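Zwei Arme, ein Tisch

In der Halle hinter der Autowerkstatt riecht es nach Schneidöl und nach dem Filterkaffee, den Liam Hartley ab sieben Uhr kocht. Rindia heißt die Gemeinschaftswerkstatt, 25 Mitglieder zahlen hier Beitrag. Früher wurden vor allem Möbel und Fahrräder gebaut. Seit September wird an einer kleinen Küche gearbeitet, in der ein Roboter aufräumen soll.

Angefangen hat Stela Lungu, Feinmechanikerin, die nach der Schicht noch an der Drehbank stand. Sie wollte einen Arm bauen, der Dinge vom Tisch nimmt und woanders wieder ablegt. Die erste Version blieb an jeder Tischkante hängen, bei der zweiten riss das Kamerakabel. »Das Kabel war immer das Problem«, sagt sie. »Den Arm selbst hatten wir nach drei Wochen.«

3000 Euro hat die Gruppe bisher ausgegeben, das meiste davon für Motoren. Halterungen und Greiffinger kommen aus dem eigenen Drucker. Spyros Spahić schreibt die Steuerung, meistens nachts und meistens zu Hause. Masaru Imai übernimmt die Kalibrierung – eine Arbeit, um die sich sonst keiner reißt. Wird der Tisch verrückt, fängt er von vorn an.

Geübt wird mit Küchenkram und Spielzeugessen. Ein Sieb ist für einen Greifer etwas völlig anderes als eine Flasche, und ein Tuch verhält sich bei jedem Versuch anders. Lungu hat dafür eine Liste an die Wand gehängt, auf der jeder Fehlgriff mit Bleistift eingetragen wird. Beim Tuch ist die Spalte längst voll.
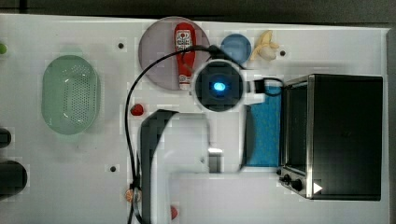
Etwas Erdbeerartiges, Ketchup, Sieb: der Übungstisch von oben. 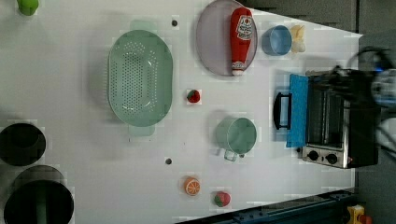

Als Nächstes soll die Software lernen, einen misslungenen Griff selbst zu erkennen. Bisher schaut Spahić auf den Bildschirm und bricht von Hand ab. Imai hätte lieber zuerst steifere Finger, darüber wird seit Wochen gestritten. Hartley hält sich heraus und bestellt Schrauben.

Einen Termin für die Vorführung gibt es noch nicht. Die anderen Mitglieder hätten gern ihren Platz neben der Kreissäge zurück, und Lungu hat ihnen versprochen, den Aufbau bis September auf Rollen zu stellen. Die Rollen liegen schon im Regal, der Rahmen muss noch geschweißt werden.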